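Students teach two-armed robot to do the club's washing
September | By the Natbridge newsroom
13 comments | 60 shares

Engineering students at Natbridge College are spending the autumn term teaching a two-armed robot to load a washing machine, as part of a project that will end with a public competition in the college sports hall.

The team, which goes by the name Nomik, is made up of second-year students on the robotics and control course. They have entered the household class of the Awad Challenge, a contest for college teams that sets the same everyday job for every entry and marks it against the clock.

This year's job is laundry. Each robot must take clothes from a basket, put them in the drum of a front-loading machine and close the door. Teams get 40 minutes in total, including setting up, and lose marks if a garment is dropped on the floor or caught in the door.

The college said 50 students applied to join the project after it was announced at the end of last term. Those who did not get a place on the main team have been invited to a weekly club, which works on smaller tasks such as folding towels and sorting socks.

Nomik has split the work between two groups. One looks after the arms and grippers, and the other writes the software and keeps a record of each attempt. Practice starts at 4pm, once the workshop is free, and usually goes on until early evening.

Soft items have proved the hardest part so far. A shirt never lies the same way twice, the team wrote in its latest project notes, and a grip that works on one sleeve can miss the next. The students began with single garments and plan to move on to mixed loads before the half-term break. 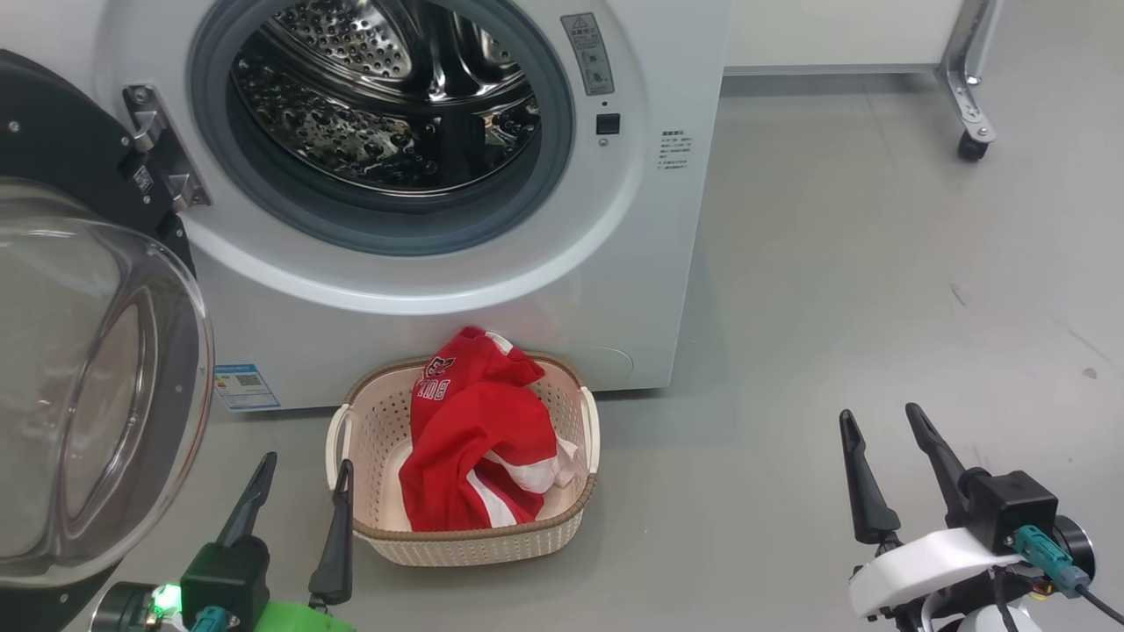
A red sports jersey in the basket, between the robot's two grippers, with the washing machine door open.

Nolteo, a local parts supplier, is paying the entry fee and has offered a work placement to one member of the team next summer.

The regional round takes place in the spring. Entry for spectators will be free, and the college hopes to run a short demonstration at its open evening before then — the time will be posted on the college noticeboard.

Contact the newsroom | Copyright Natbridge newsroom | Back to top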